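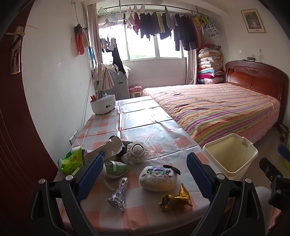

March 2020

Crease recovery in PVC table covering, Hinddale roll stock, continued. Samples from the November batch were folded to 16 layers, held under a 400 g plate and opened flat at room temperature. Fold lines were still legible by touch after 114 hours. The pink and white checkered cover on the long table has the same fault: the surface is creased into rectangles, and the check makes it easy to judge where a fold departs from the print. Plain stock is harder to read and needs a raking lamp.

Svetozár suggests the plasticizer content is low. Possible, but the Gutivent sheet is softer in the hand and recovered no better. Thickness at the fold matters more, I think — the gauge readings there scatter too much to say.

Warm iron through cotton, lowest setting, 4 passes: main folds reduced, corners where two folds cross unchanged. Second set of passes made no difference.

To do: repeat with rolled samples as control. Kwaku to ask Atallah whether they can ship on a core. Micrometer reads high after the drop, zero it before use.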